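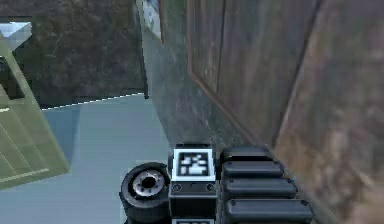 The arm in the simulator, marker side up, right by the cabinet.

How to stop your simulated robot freezing when it turns round

I lost most of a week to this one, so I'm writing it up while I still remember the fix! My robot would tuck its arm in by the cabinet, swing round to face the rest of the house, and then just stop dead. No error, no warning, only a log filling up with "pose rejected" over and over.

Bindu Panicker had the same thing on her setup and guessed it was the marker check, and she was spot on. The controller uses the square black-and-white markers on the arm to work out where the arm is. If it can't find one for long enough, it decides the arm is lost and locks all the joints. Sensible on a real machine, a right pain when you're only testing.

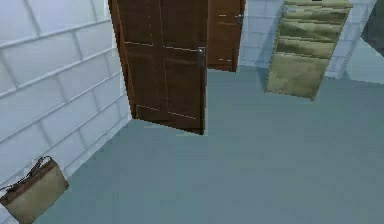 My timeout was set to 200 milliseconds, and that's far too short for a full turn. During the turn the camera can end up looking at a view like this one, all floor and doors and a canvas bag by the tiled wall, with no arm in it anywhere. No arm means no marker, so the lock kicks in.

What to do:

1. Stop the run and open the safety settings file (mine was line 596, yours may well be somewhere else).
2. Change the marker timeout from 200 to 700.
3. Turn on "use joint readings when marker lost". Don't skip this bit or you've only made the freeze come later.
4. Clear the old lock by hand. Restarting doesn't clear it, which caught me out twice.
5. Run the turn slowly and watch the log as it goes.

Please don't switch the lock off completely! I tried that first (yes, I know) and drove the arm straight through its own limits on run 79. Keep the longer timeout for the simulator only and put the short one back before you load anything on to real hardware.

If you still get "pose rejected" after step 4, check that your marker size matches the one in the arm model. Sudheer Palaniappan found his was set in centimetres.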